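Product review: Skesano extending stair gate
Londthorpe Child Safety Service
Published 16 July 2024

The Service has been asked on a number of occasions whether it can recommend a gate for wide or awkward stair openings. Most gates sold in high street shops are made for a standard doorway and depend on extension pieces for anything larger. The Skesano, supplied by Skeretti, is a single sliding gate that extends to 142 cm without additional parts. The review was carried out by Farah Lau and Yurii Polishchuk of the home safety team. Both gates used were bought at the ordinary retail price, and Skeretti had no part in the preparation of this report.

Scope

One gate was fitted at the top of a straight staircase with a newel post on one side and a plastered wall on the other. The second was fitted between a kitchen and a hallway, where the opening is wide but both sides are flat. The homes belong to two families already known to the Service, one with a child of fourteen months and the other with twins aged two. Both gates were in place from February until the end of the review and were used daily.

The review considers fitting, everyday use, condition over time and the quality of the written instructions. It is not a laboratory test and should not be read as a statement of compliance with any standard. Parents should check the markings on the product they buy.

Fitting

The Skesano is fixed with screws. The Service advises against pressure-fitted gates at the top of stairs in all circumstances, as many have a bar across the floor which an adult carrying a child can trip on. The Skesano has no such bar.

Fitting took under an hour in each home. The hinge side carries two brackets and the catch side two more, and a paper template is supplied to mark the holes. The template is accurate, although it is printed on thin paper and tore on the second installation. Masking tape along the top edge solved the problem. The screws supplied are suitable for solid timber. The wall plugs are short, and Mr Polishchuk replaced them with longer ones on the plastered wall after the first bracket showed slight movement.

The newel post was square. Families with a round post will need the clamp kit, which is sold separately, and this is stated only on the inside of the box lid. In the Service's opinion it should be printed on the outside, where a customer can read it before paying.

Everyday use

The gate is opened by pressing a button on top of the handle and lifting. Adults in both homes learned the action quickly and could manage it with one hand. A grandparent with arthritis found the button stiff in the first weeks and asked another adult to open the gate when she was carrying anything. By the end of the review she reported no difficulty, but the Service would suggest that older carers try the catch in a shop before purchase.

The gate opens in both directions as sold. A small stop can be fitted so that it opens away from the stairs only. At the top of a staircase this stop should always be used. The instructions describe it as optional, and we disagree with that wording.

The gate does not close by itself. Some families prefer this, finding that a self-closing gate is noisy or catches small fingers. Others will leave it open without meaning to. Anjana Pramanik, who advises the Service on under-fives, noted that the kitchen gate was standing open on two of her visits and closed on the others. A gate left open offers no protection, and households should agree between themselves that it is shut every time.

Neither of the twins was able to open the catch during the review period. One of them learned to rattle the gate on its hinges, which loosened the upper bracket by a small amount. It was tightened with a screwdriver and has not moved again.

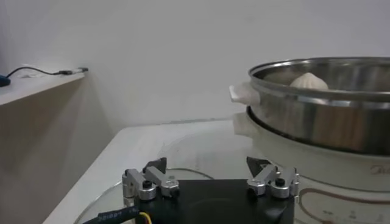
Metal gripper fingers and dark pads facing across the gap.

Condition and cleaning

The white finish has worn well on the staircase gate. On the kitchen gate there is some chipping near the lower hinge at the height of a toy pushchair. The sliding section gathers crumbs and dust, and is best cleaned with a dry brush before a damp cloth is used. The catch has needed no attention in either home.

Comparison with the Pillai gate

The Service has lent out the Pillai fixed-width gate for several years, and has some 206 of them on its register. The Pillai is cheaper, lighter and has a softer catch. It is the better choice for a standard doorway. It cannot be used on the wider openings described in this review, and should not be extended with home-made panels.

Recommendation

The Skesano is recommended for wide openings and for the top of stairs, provided that it is screwed to a sound surface and the one-way stop is fitted. It is not recommended for tenants who do not have written permission to drill. Gates should be removed once a child is able to climb them, commonly at two years of age, and no gate replaces supervision by an adult.

Families in the Londthorpe area who receive a home safety visit may ask for the gate to be fitted without charge. Requests should be made through Afiq Pattinasarany in the visits office, giving the width of the opening at its narrowest point and stating whether there is a skirting board on either side. Photographs of the opening are helpful but are not required.

Londthorpe Child Safety Service | Contact the visits office | © 2024 All rights reserved | Back to top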